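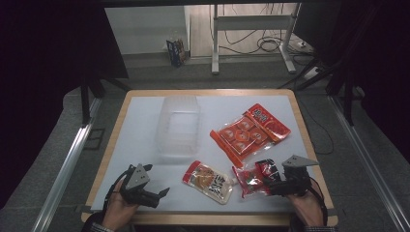 文/格拉尼奥(Graneo)少儿生活编辑组 2025年6月

零食为什么要分袋装

桌上有一个透明的收纳盒,还有几包大小不同的零食。大的那包是橙色包装,从透明的窗口能看到里面的圆形点心,一格一格排成行。小的那袋也有透明窗口。红色的那包皱皱的,正被夹住。

点心为什么要放在格子里?很多点心又酥又软,互相碰撞会掉渣、压碎。格子把它们隔开,搬动时就不容易挤在一起。

包装袋还有一个任务:挡住空气和水汽。饼干在空气里放久了,会吸收水分,变得不脆。含油的点心接触氧气久了,会有一股不好闻的味道。所以工厂会把袋口封紧。

收拾零食时,可以这样做:

先看包装上的保质期,快到期的放在外面,先吃。

再把大包装放进盒子,贴着盒壁立好。小袋放在剩下的空隙里,不要用力往下压。

已经打开的袋子,把口折2下,用夹子夹紧,最好在3天内吃完。

透明盒子的好处是不用翻找,从旁边就能看见里面有什么。没有盖子的盒子挡不住潮气,只能用来归类,袋口还是要封好。

盒子要放在阴凉的地方,离炉灶和暖气远一点。夏天,关着窗停在太阳下的汽车里,温度可以超过40摄氏度,巧克力会熔化,零食不要留在车上。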